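Clemari @clemari · Feb 2020

Sorting the small stuff drawer, a thread. It has waited long enough and so have I.
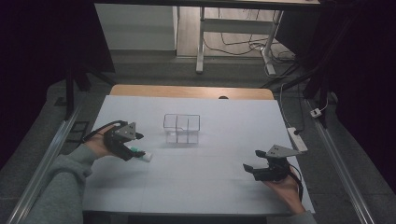
2/ The plan is one clear box with little see-through compartments. Small things go in. I then know where small things are. Civilisations have been founded on less.

3/ First problem is categories. "Caps and ends" was fine until I met a cap that was also an end. It has its own compartment now, like a difficult uncle.

4/ Put paper down first if you try this. White things on a white table vanish, I grant you, but you can gather up the corners afterwards and tip the fluff in the bin.

5/ The box is a Setex. I wanted the Givon one with the lift-out dividers but it costs more than anything I own that would go inside it.

6/ Small white cylinders with a green end: a category, or a cry for help? Currently a category.

7/ Someone has replied that I should label the compartments. The box is see-through. The label is the thing.

8/ Have been asked about batteries. Batteries have their own tin. I'm not an animal.

9/ Still undecided on plug adapters. Too big for the box, too small for the shelf, and they turn up wherever you put your hand down.

10/ Stopping for tea. The fluff is winning on volume.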